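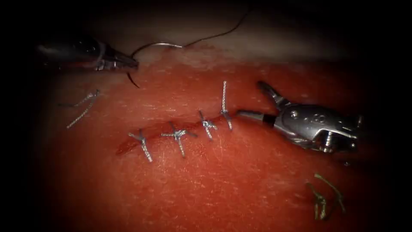

Hi all – the segmentation side of Drivska has moved a lot since February, and I'm excited enough about it that I'm going to write too much. The big change is that the thread tracker no longer throws away everything it can't connect to a needle. It keeps a label for each strand: live thread, tied stitch, or scrap. A view like the one up top is a great workout for that. There are four tied stitches along the incision, two cut pieces of the same silvery braid lying to the left of them, and a little tangle of olive-green bits down in the lower right. The only strand the planner should care about is the dark one going up from the needle, and it runs over that pale band and fades out into the black, so you get a strong edge and then hardly any edge at all. Fun!

Someone asked this last week and I never gave it a proper answer:

> We're on the Hokiment branch and the planner keeps treating loose
> suture ends as something to grab. The old color filter helped with
> the green stuff but did nothing for scraps that match the stitches.
> Is there a setting for this, or do we need to retrain? Also, does
> the tracker still want both instruments masked out first?

No retraining needed. Pull the current main, set `strand_labels: true` in the perception config, and turn the color filter off completely (it fights with the new code and you'll get flickering labels). The scrap label comes from shape and from what the strand touches. A piece with two free ends and no knot is scrap, whatever its color. Short tails next to a knot stay with the stitch, even when an instrument tip is nearly on top of them – that case used to break us all the time.

On masking: yes, please, still both instruments. Shiny metal makes lovely false thread, and the wrist with all its pins and cable housings is the worst for it. The mask now comes from joint positions plus a 7 pixel margin, so you don't have to draw anything by hand.

Two things I know are wrong:

- Thread that leaves the lit area gets its end point placed too early. Don't plan a pull from that point yet.
- If two scraps nearly touch, they sometimes merge into one long strand. The label is still right, the length isn't.

The 4,000 labeled stills are on the Stulisex server in the usual folder, and the config I use is next to them. If your labels look odd, send me the still and the log together, please, the log alone doesn't tell me much.

Next up for me is the merge bug.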